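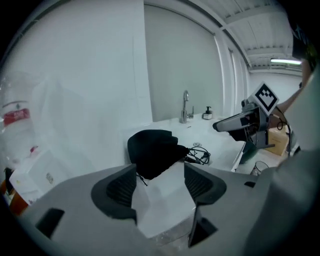 Le plan de travail, côté fenêtre, store baissé.

Sigita avait dit avant midi. Tout vidé, tout essuyé, les clés chez Venckus. Il était onze heures passées et Dima n'avait fait que le couloir.

Restait l'évier. Toujours l'évier à la fin, les gens posent tout là. Un carton, un bocal en verre, le tissu noir roulé en boule, des câbles noirs en paquet. À qui, les câbles ? Pas à lui. Il tira dessus, ça venait pas, il lâcha.

- Tu gardes le savon ?

La voix de Sigita, depuis l'escalier. Trois étages et on l'entendait comme si elle était dans le placard.

- Je garde quoi ?

- Le savon !

Il regarda le flacon à pompe à côté du robinet. Trois ans qu'il appuyait dessus sans le regarder. C'était elle qui l'avait rempli, au début, avec le gros bidon Flandard qui sentait l'amande. Après, lui. Après, plus personne avait dit à qui c'était le tour.

Il ne répondit pas. Prit le carton. Le reposa. Dedans, normalement, les factures de Bitberg, et la lettre de mars, celle qu'il avait pliée en huit pour ne plus voir le chiffre. 3016 euros. Pas la fin du monde, disait Sigita. Non. Juste la fin de l'atelier.

Le store, maintenant. Est-ce qu'on le laisse ? Le bail disait quelque chose là-dessus, article 40 ou article 50, il ne savait plus. Sigita savait, elle. Elle l'avait lu en entier, le bail, debout dans cette cuisine, un stylo entre les dents, et elle avait dit ça va, on signe. Il avait dit oui sans lire. Il aurait dit oui a n'importe quoi.

Des pas. Elle monta, essoufflée, le manteau ouvert.

- Iven attend en bas, il est en double file. Qu'est-ce que tu fais ?

- Je trie.

- Tu tries rien du tout, tu es planté là.

Elle ramassa la boule de tissu noir, la secoua, la renifla, la lui jeta contre la poitrine. Puis le bocal, sous le bras. Puis elle s'arrêta devant le robinet, une seconde, peut-être deux. En bas, Iven klaxonna.

- Le savon, dit-elle.

- Prends-le.

- Il est presque vide.

- Prends-le quand même.

Elle le mit dans sa poche, la pompe qui dépassait, et redescendit sans fermer la porte. Dima cherchait déja les clés.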